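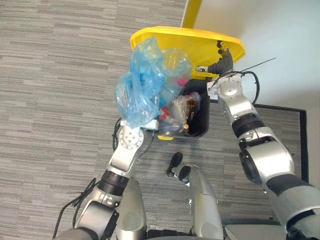
Skilus wrote to ask whether the lid on the Pekari stays up without a hand on it, and whether bags from another supplier will fit. The lid is free-swinging and has no catch, so it should be held during loading. Any bag that folds over the rim of the inner box is suitable.

Pekari recycling bin, rectangular, yellow lid

The Pekari is a floor-standing bin for mixed waste and empty drink bottles in offices, workshops and corridors. It consists of a black body, a yellow hinged lid and a yellow frame. The opening is rectangular and takes a plastic bottle upright or on its side. The lid hinges at the rear and swings up and back.

The bin stands on hard floors or on short-pile carpet. On long-pile carpet, use the Stiltari base plate (sold separately). Leave clearance behind the frame when the bin is placed against a wall, or the lid will not reach its rear stop.

Loading

Light film, such as thin plastic bags, should be pressed together before it goes in. Loose film rides up over the rim and keeps the lid from closing. Do not fill above the rim.

Bottles should be emptied first. Caps may be left on if the local collector accepts them. Clear bottles with a printed wrap label, the kind used for still water, go in with the label on unless the collector requires it removed.
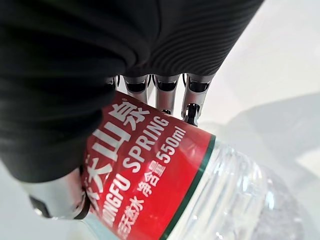

Crushing is optional. A bottle crushed flat with the cap off takes less room, but some deposit machines reject it. Where bottles are returned for deposit, keep them whole and use a separate Pekari with the bottle insert.

Cleaning

Wipe the lid and body with a damp cloth and mild detergent. The inner box lifts out and can be rinsed with a hose. Do not use solvent on the yellow parts. Check the hinge pins every 3 months and replace them if the lid moves sideways.

Ordering

Item no. 376, bin complete with lid and frame
Spare hinge pins, bag of 4
Bottle insert, single
Stiltari base plate, single

Bins ship from Ljungberg within 5 working days. Spare lids are supplied in yellow only.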